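On the planner list, a question came in about tilted views:

> Has anyone run the Vusora planner with the camera rolled
> this far over? Ours gives up on the grasp frames and I can't
> tell if it's perception or the solver.

Yes, and it's great fun once the gravity vector goes in! I spent most of August on this in the Ponellow sim.
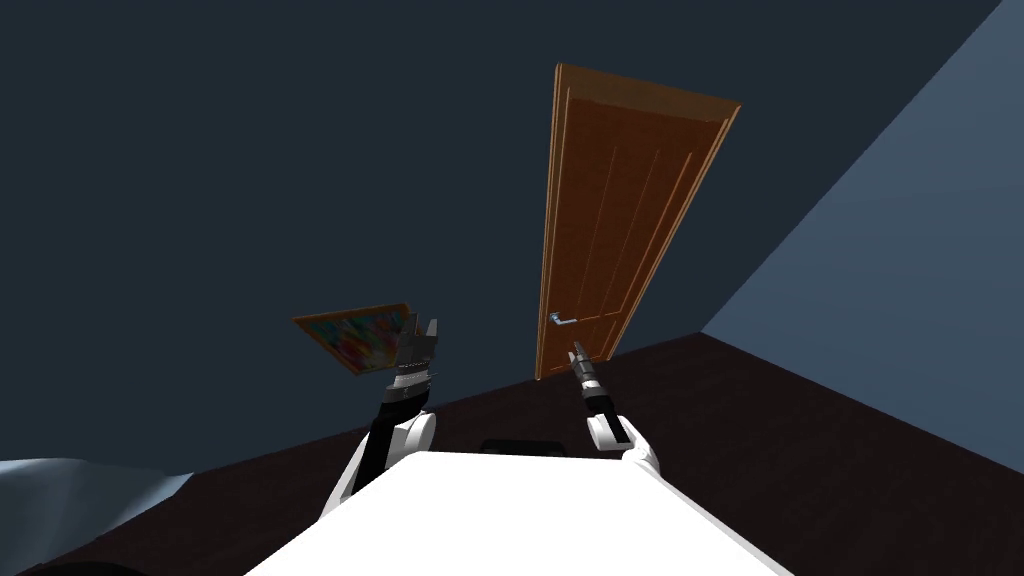
My planner treats each arm as its own chain and only merges them at the collision check. That made the tilt much easier to debug, as I could replay one side at a time. With the left gripper on the framed painting and the right one up near the door handle, both chains go through the same check, and it finished all 231 test poses.

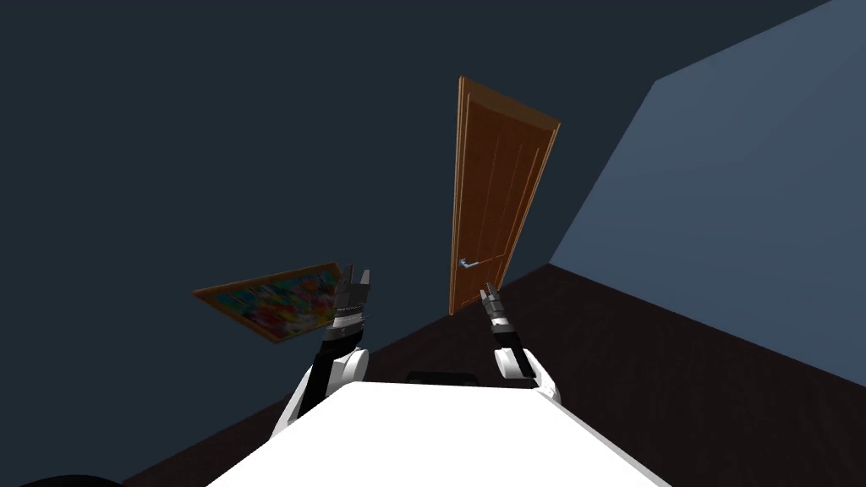 The other half is the wall-plane fit. I feed it 2257 points and drop anything off by over 54 mm, then pass the normal straight to the solver. Try that before touching your grasp code. I'd love to see your logs, and I can post my Harju config if it helps.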